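The minimalists have come for the kitchen drawer again. Every January the same advice arrives, a little reworded, telling us to tip everything we own onto the bed and keep only what we use. This year it reached our local library as a talk, with a sign-up sheet, and it reached my sister as a subscription. She now pays a company called Nulla a monthly fee to remind her by text message to throw things out.

I should say that I'm not a hoarder. I can see my floor. I've given away coats and books and one perfectly good canoe paddle. My complaint is with the claims made for decluttering, which have grown well beyond anything a clean cupboard could deliver. We're told it will help us sleep. We're told it will fix our finances, our marriages and our posture. At the library talk a woman beside me wrote down the word "grief" and underlined it, because the speaker had just said that clearing a garage could get you through that as well.

The speaker was Florian Plattner, a pleasant man in a very plain jumper. He told us he owned 443 things. I put up my hand and asked whether that included forks. He said a set counted as one. I asked whether a box of screws was a set. He said it was up to each person to find their own way of counting, and moved on to the next slide.

I think the screws matter. If you're going to sell people a number, the number ought to mean something, and this one can be made to mean whatever you like. A man with one box of screws, one set of forks and one shelf of books may own as much as I do. He's better at grouping. And if he has none of these things because he rents a furnished flat, then he's using somebody else's forks, which is a fine arrangement but hardly a philosophy.

That leads to the part of the movement I find hardest to swallow, the rule that anything you can replace cheaply should go. You'll have heard versions of it. If it costs less than a certain amount and you could get another inside half an hour, bin it. Consider who can live by that rule. You need money to spare and a shop nearby. You need a car, or good legs and decent weather. My neighbour Gertraud Sutter lives on a pension at the far end of a bus line that runs every two hours. She keeps string. She keeps jars, elastic bands and the good half of worn-out sheets. When her gate latch broke she mended it that afternoon with something out of a biscuit tin. I'd like to hear the case for her being burdened by that tin.

The usual reply is that the advice isn't meant for people like Gertraud. Then who is it meant for? The books are sold at the supermarket. The talk was at a public library. Nulla's texts go to anyone with a phone and a credit card. An idea that makes sense only for the comfortable should say so on the cover.

Then there's the question of where it all goes. The Condside charity shop, where my friend Ursina Pfister has worked for 13 years, puts a sign out after New Year asking people to please stop. The back room fills to the ceiling. Some of it is lovely. A good deal of it is bread makers. Ursina says the donors are in high spirits when they pull up, and they often want to tell her how light they feel. She's the one who then has to pay to have the unsellable part taken to the tip. The lightness was bought with her labour and the shop's money, and neither shows up in the before-and-after photos.

And the donors come back. She sees the same faces in spring, buying. One customer bought back her own fondue set, paid full sticker price and seemed quite happy about it. I don't tell this story to mock the woman. I tell it because the books never follow anyone past the last bag. They stop on the day the room looks its best. A diet book that weighed its readers only once, on the final morning, wouldn't be trusted by anybody, yet we let the tidying people do it year after year.

I've asked for evidence. I wrote to two authors and to Nulla, politely, asking what they knew about their readers and customers a year on. One author sent me a discount code. Nulla thanked me for reaching out and signed me up for the texts. I get them still. The latest asked me to thank a lamp before letting it go.

What I suspect, and it is only a suspicion, is that much of the pleasure comes from having spent a day doing something with a visible result. Most of our work has none. You answer letters and more letters come. A cleared shelf is there to look at in the evening. I understand that completely. But you'd get the same thing from painting a fence or digging over a garden bed, and the fence would be better for it. Nobody charges a subscription for fences, so far.

There is also a snobbery in it that gets let off too easily. Look at the homes in the magazines. They're pale and bare, and the one bowl on the bench was thrown by a potter you're meant to have heard of. The stuff that gets called clutter is nearly always cheap, bright, sentimental or foreign to the person doing the calling. A rack of skis in a hallway is a lifestyle. A shelf of souvenir plates is a problem. When my late aunt's house was being sold, the agent asked us to take down her calendars and embroidered mottoes so that buyers could picture themselves living there. She'd pictured herself living there without any trouble for most of her life.

I like a table with things on it. I like the printed cloth somebody chose because it had hearts or stars or deer on it, and the mat that doesn't match, and the snack in its bag that nobody has put away.

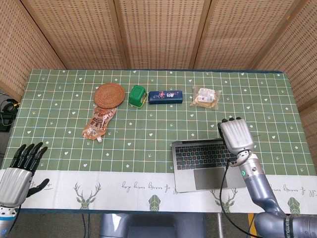 Opinion | By Renu Bhatt
March 21, 2019

A house where people do things has things lying about in it, and I trust it more than the other kind. I'm always a little nervous in a bare room. I wonder where they've put the scissors, and whether I'm allowed to set my cup down.

In fairness, I should give the other side its due. Some people are miserable among their belongings. Some can't have a friend over, or can't find the bill that's due, and for them a hard clear-out might be the first good thing in years. Notburga Camenzind, who runs the seniors' group at our community hall, read a draft of this and told me I was being glib. She has helped six of her members move out of houses they'd filled over whole lifetimes. She said that every one of them had wished they'd started sooner. She also said their children were left with decisions they had no way of making, such as which of up to 13 unlabelled photo albums mattered.

I believe her. I'd only point out that what she described was slow, and that it was done by people who knew each other, over cups of tea, for a reason. The members were moving. They had somewhere smaller to go. Notburga didn't tell them the empty rooms would make them better people, and she didn't hold up the albums and ask whether they sparked anything. She asked who was in the pictures and wrote the names on the back. That's useful work, and it strikes me as close to the reverse of what I heard at the library, where the past was spoken of as a kind of damp.

So by all means clear the hall cupboard if the door won't shut. Take the bread maker to Ursina, but ring her first. Label your photos. I've done a few of mine and it's dull work and I'm glad to have it done. Just be careful of anyone who offers you a new self at the bottom of a drawer, and be more careful if there's a monthly fee.

My sister, for the record, is down to one set of measuring cups and has borrowed mine twice since New Year. I keep them in the second drawer, behind the string.

More in Opinion

The Gruvum bypass won't save anyone six minutes
Who asked for self-serve at the post office?
Chung Street needs a bench, and no more studies
Letters: Readers on the price of school photos
Against the open-plan kitchen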